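About Haltero

Haltero supplies tableware and table surfaces to canteens, school dining rooms and small care kitchens. The company was set up by Rasha Daher and Lina Khalaf, who had both worked in contract catering and had both spent too much time replacing chipped plates. The office and the sample store are in the same building in Fodport, with the workshop on the ground floor.

What we supply

The range is kept small on purpose. It covers plates, bowls, side dishes, tumblers and trays, plus tabletops cut to order. There are 40 items in the current list, and 20 of them are plates of one kind or another. Every item has a four-digit number that stays with it for as long as we sell it. If an item is changed in shape, it gets a new number. If only the color changes, the number stays and a letter is added.

Colors are limited to those we can repeat from one batch to the next. Most kitchens order one color and stay with it. Care kitchens tend to ask for a plate that stands out clearly from the table, and for them we recommend any of the pinks or the dark blue on a white top. White on white is available but we advise against it for diners with poor eyesight.

How items are checked

Samples from each delivery are measured for diameter, rim height and flatness. A plate that rocks on a flat surface is rejected, and if more than one sample in a batch rocks, the batch goes back. Stacks are then built to the height used in a normal plate dispenser and left overnight. In the morning we look for rim marks, sticking and any lean in the stack.

Wash testing is done in a commercial machine of the type our customers use. Items go through the full program and are dried, cooled and inspected under a lamp. The results are written on the batch sheet, and customers can ask for a copy at any time by quoting the item number and the batch letter.

Tabletops are tested separately. The surface is wiped with the cleaning products listed in the customer's own schedule, so please send that list with your first inquiry. Stain tests use tea, tomato sauce, beet juice and turmeric – the last of these is the one that most often causes a finish to be dropped from the range.

Current work

The Plustusach series is a group of shallow dishes with raised rims, intended for places where food is served already cut. Item 2170 is the smaller plate and item 3758 the larger. The rim has to be high enough to push a spoon against and low enough that the plates still stack without wasted space. We went through several rim profiles before settling on the present one, and Srour, the supplier that makes our molds, holds the drawings for all of them.

Plates in the series are looked at on a white top first, where a poor edge or an uneven color is easier to find. They are then viewed on the gray and oak-effect tops that most dining rooms have. 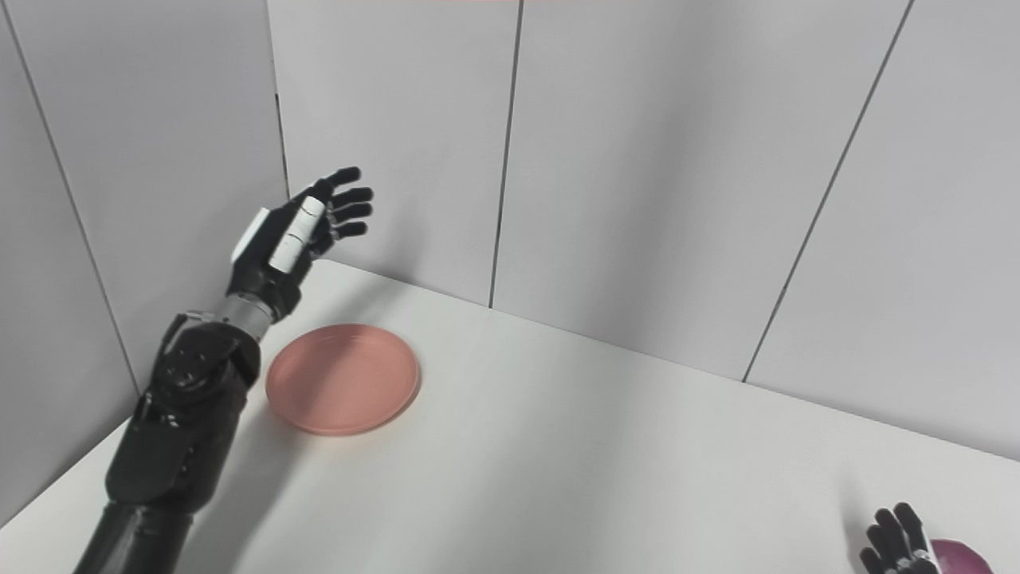
Lina Khalaf

A round plate in a muted pink keeps a clear outline on a white table. The raised rim takes a little light along one side and goes slightly darker on the other, and that difference in tone is useful to a diner who has trouble judging where a plate ends. For the same reason we prefer a smooth, flat interior with no printed pattern. Patterns can be mistaken for food, and they wear unevenly under cutlery.

Ordering and samples

Samples are sent free of charge to kitchens within our delivery area, up to six items at a time. They do not need to be returned. Tabletop samples are cut as small squares and come with a card giving the finish, the thickness and the edge type.

Standard orders are packed in cartons with a paper sheet between each plate. Cartons are marked with the item number on two sides. Please check the count on arrival and report breakages with the carton number, not the order number – the carton number lets us trace the packing bench and the batch.

Replacement plates can be ordered singly. We keep stock of every discontinued item for as long as the mold is usable, and customers are told by letter before the last run is made. The next stock count is in June, and orders for discontinued items placed during that time may take a few days longer to leave the store.

The sample store opens at 9 a.m. Visitors should ring the side bell and ask for Rasha Daher.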